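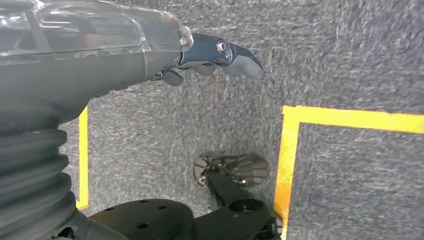
Chamada de participantes: estudo sobre sono e trabalho por turnos

O Instituto Vieira procura pessoas que trabalhem por turnos para participar num estudo sobre hábitos de sono e refeições. O estudo decorre nas instalações da Kerton, no edifício Vamik, e inclui uma parte feita em casa.

Quem pode participar

Procuramos adultos entre os 21 e os 60 anos que façam turnos rotativos ou noturnos há pelo menos um ano. Aceitamos inscrições de qualquer setor: saúde, transportes, indústria, segurança, hotelaria, limpeza. É necessário compreender e escrever português e ter telemóvel com acesso à internet.

Não podem participar pessoas com diagnóstico de apneia do sono ou de epilepsia, grávidas, ou quem tome medicação para dormir mais de duas vezes por semana. Quem tiver dúvidas sobre a sua situação clínica pode perguntar antes de se inscrever.

O que se pede

A participação dura 31 dias. No primeiro dia há uma sessão presencial de duas horas, com um questionário, medição de peso, altura e tensão arterial, e entrega do material. Nos dias seguintes, cada participante preenche um diário curto ao acordar e outro antes de se deitar, na aplicação Zodness. Cada entrada demora menos de cinco minutos. No diário registam-se as horas de sono, as refeições, o café e outras bebidas com cafeína, e o horário do turno.

Durante o mesmo período usa-se uma pulseira de registo de atividade, que só se tira para o banho. No último dia há uma segunda sessão presencial, de uma hora, para devolver a pulseira e responder ao questionário final. 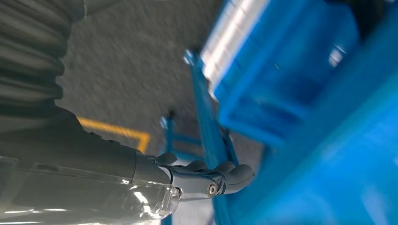 As sessões presenciais podem ser marcadas de manhã, à tarde ou ao início da noite, conforme o turno. Não é preciso vir em jejum. Pede-se apenas que não marquem a sessão para logo a seguir a uma noite de trabalho.

Compensação

Cada participante recebe 100 euros no fim da segunda sessão, por transferência bancária. Quem desistir depois de completar metade dos diários recebe 50 euros. As deslocações não são pagas à parte. Há estacionamento gratuito junto à entrada lateral.

Dados pessoais

Os registos são guardados com um código e separados do nome. Nenhuma informação individual é comunicada à entidade patronal. Pode desistir em qualquer momento, sem indicar o motivo, e pedir que os seus dados sejam apagados até à publicação dos resultados.

Vagas e inscrição

Há 300 vagas. A primeira fase do estudo, concluída em maio, serviu para testar os questionários; quem entrou nessa fase não pode repetir.

As inscrições abrem a 17 de junho de 2025 e encerram quando as vagas estiverem preenchidas. Para se inscrever, preencha o formulário na página do estudo e indique a referência 552, o setor em que trabalha e o tipo de turno. Respondemos por correio eletrónico no prazo de dez dias úteis. Traga um documento de identificação e o comprovativo de IBAN à primeira sessão.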